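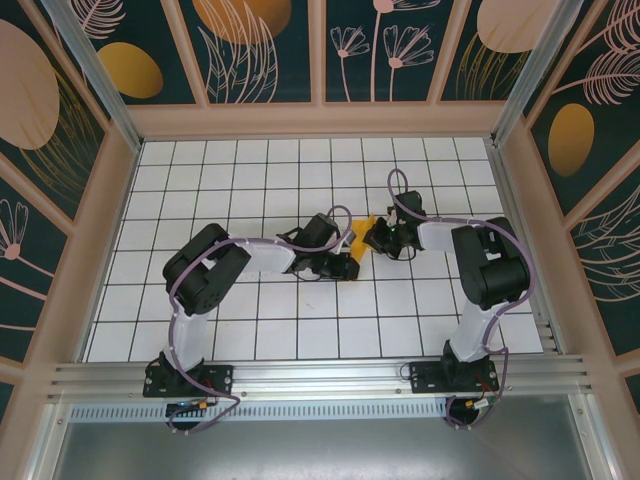 From: Rekha Upadhyay
To: wikine-interiors
Subject: Re: [wikine-interiors] Patterned panels and white tile: care, replacement and remaining stock

Dear colleagues,

Thank you to those who replied to Shalini Pant's message, which is quoted in full at the end of this one. The Interiors Office has reviewed the responses with the Wikine building services desk, and the following guidance applies from the start of September.

1. Patterned panels

The dark teal panels with the pink line flowers and the gold ovals remain the approved finish for the work enclosures on the lower level. Several units asked whether they could change to a plain panel. Requests of this kind will be considered only when a full set of walls is due for renewal. Single panels will not be exchanged for a plain finish, and patterned panels removed from one enclosure should not be fitted in another without a note to this office.

Units should be aware that the pattern is supplied in two scales. The large ovals in peach and gold are intended for side walls. The back wall takes the divided version with the pale pink frame. Orders placed through Stuvach must state which wall is meant. Two deliveries this year were returned on that account, and the cost of return was charged to the unit concerned.

For routine cleaning, use a soft cloth dampened with clear water and dry the surface at once. The Trosix cleaner kept in the service closets is for tile only. It has dulled the gold on a test piece held in this office, and any unit that wishes to see the piece may ask Jyoti Bhatt.

Nothing should be taped, pinned or hung on the panels. Notices belong on the corridor boards. This includes temporary notices.

2. Tiled work surfaces

The white tile with black lines may be cleaned with the Trosix product, diluted as stated on the container. Abrasive pads are not permitted. The black lines should be wiped along their length. Where a line has faded or chipped, please report the position by counting from the front left corner of the surface, columns first and then rows. Reports giving only "near the middle" or similar have been difficult to act on.

The store holds 216 replacement tiles from the current batch. No further order is planned before the next budget period. Units may draw up to 17 tiles without a written request. Larger quantities require the signature of the unit head and should be sent to Pramila Malhotra.

3. Posts, vents and floor panels

The aluminum corner posts are part of the enclosure frame and must not be loosened in order to slide a panel out. Panels are to be released from the rear. If the rear cannot be reached, submit a service request and leave the panel in place.

Perforated vent strips are to be vacuumed with the brush attachment. They should not be washed in position. The gray floor panels may be mopped, provided that the mop is well wrung out. Any work that involves moving equipment or disconnecting cables is outside the scope of this guidance and remains with the unit.

4. Color matching

Vendula Kubíček raised the question of panels that no longer match their neighbors. The supplier, Ruotsalainen, has told us that small differences in the teal between production runs fall within its tolerance. This office will accept a visible difference between the side walls and the back wall. It will not accept one between adjoining panels on the same wall, and such cases should be reported within 3 weeks of fitting.

Photographs sent in support of a color complaint should be taken with the enclosure lights on and with the printed gray card held flat against the panel. Cards are available at the service desk.

Questions on any of the above may be sent to this list. Requests for stock should go to the stores address and not to individual members of staff.

Rekha Upadhyay
Interiors Office
Wikine

Shalini Pant wrote:
> Dear all,
>
> In preparing the annual finishes record I have found that our instructions
> for the patterned panels and for the white tile are held in 4 separate
> documents, some of which disagree. One permits the Trosix cleaner on all
> surfaces. Another restricts it to tile. A third makes no mention of it and
> recommends a product we no longer stock.
>
> I would be grateful if units would let me know:
>
> - which instructions they are following at present;
> - whether any panels have lost color or show marks at the edges;
> - whether any tiles have been replaced since the last record, and from
> which box they were taken;
> - whether they hold spare panels of their own.
>
> Vendula has already reported one side wall in which the pink outlines do
> not meet across the joint. I should like to know whether this has been
> seen elsewhere or whether it is a matter of how that wall was fitted.
>
> Please reply to the list, so that answers need not be repeated.
>
> With thanks,
> Shalini Pant
> Finishes Record, Interiors Office

_______________________________________________
wikine-interiors mailing list
To change your delivery settings, contact the list owner.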